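Tikari Bench Rules, second edition: a review

Wunderlich sells this as a laminated set of 30 cards on good practice for small robot arms, and we have had it on the wall at Drondodside since August. The first edition was a binder. It was thorough, and it lived under a kettle.

The cards are short and bossy, which suits me. Card 8 says to write down the speed limit for every job and who may change it. Card 12 wants glassware tried at the slowest setting first, and goes on at some length about mugs, as though the author had lost a favorite.

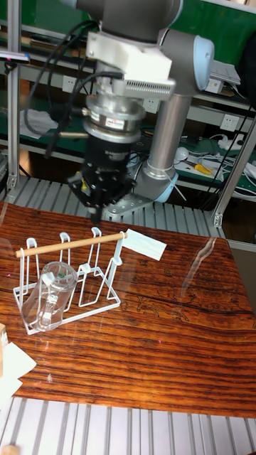

Does a small arm need a written risk assessment if it came with one from the maker?
The maker's paper covers the arm alone, so you still need your own for the gripper, the table and whatever you ask it to pick up.

The set is good on that point and repeats it on three cards — fair enough, as I skipped the first two. Cable routing gets a decent card as well. The one on emergency stops is clear until it sends you to an appendix, and the appendix sends you back.

Gripes: the print is tiny, the ring is flimsy, and the index was plainly put together by someone in a hurry for lunch. The Avthorpe shop has ordered a second set anyway. Four stars, and I'd give the missing one back for a bigger typeface.

Posted 6 October 2025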